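Grerkelano Two-Arm Bench Kit: Set-up Guide
Section 2. Planning and budgeting before you order

Read this section before you ask for a quotation. It covers the bench, the items the arms will handle, power, and the costs that buyers most often leave off the first order form.

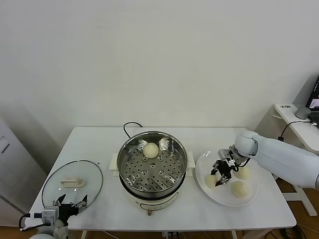
2.1 Choose the first task

1. Write down one task in a single sentence, for example: "Move buns between the plate and the steamer basket."
2. List every object in that task. For steaming, the list is the steamer, its lid, the plate and the buns.
3. Mark which objects each arm must reach. In a steaming layout with the lid on the left and the plate on the right, both arms must also reach the pot between them.
4. Leave a second task until the first has been costed. Adding one later does not change the price of the arms, but it may change the gripper fingers.

Note: Round, soft food and a small lid knob need different finger settings. If one task includes both, say so on the order form.

2.2 Measure the bench

1. Use a plain rectangular table with a flat top. A light, even surface is easier to work with than a patterned one.
2. Measure the length, depth and height, and check the top for rocking.
3. Lay out the real objects, including any lid at its full width. Lids are often forgotten and take up as much room as the pot.
4. Allow a separate surface for the laptop. A small side desk beyond the end of the table is enough.
5. Enter the measurements on the Korkholm layout sheet and return it with your enquiry.

Caution: Do not plan to stand the laptop on the work table. Both arms need the full width of the top.

2.3 Power and cables

1. Count the sockets within reach of the table. Each arm needs its own, and so does the laptop.
2. Keep the steamer or any other heating appliance on a separate wall socket. Do not run it from the same extension lead as the arms.
3. Route the appliance cord towards the back edge of the table, behind the pot.
4. Budget for floor cable covers if people will walk past the bench.

Caution: Set up and test with the steamer unplugged. The standard arm covers are not rated for steam. If you intend to work over a heated pot, order the Farouk sleeve set with the arms -- it cannot be fitted by the user afterwards.

2.4 What to put in the budget

Base kit (two arms, two grippers, mounts, control software): 3,177 pounds
Table, side desk and laptop: not included
Steamer, plates and other task items: not included
Farouk sleeve set: optional, quoted separately
Spare gripper fingers: optional, quoted separately
Delivery: quoted by postcode

The price above is correct as of Feb 4, 2023 and does not include VAT.

Note: Buy household items twice over. If a glass lid breaks and the same model is no longer sold, the replacement may have a different knob, and the grip will have to be set up again.

2.5 Time and staffing

1. Allow up to 3 days from unpacking to the first full run of the task.
2. Have two people present when the arms are lifted on to their mounts.
3. Name one person to keep the settings and the spare parts.

Orders for delivery in September should be placed early, as the Skustbridge warehouse closes for stocktaking during that month.

2.6 Before you send the order

Check that you have:
- the task sentence and object list
- the completed layout sheet
- the number of free sockets
- a decision on the sleeve set
- a delivery address with step-free access, or a note saying there is none

Go to Section 3 for unpacking and mounting.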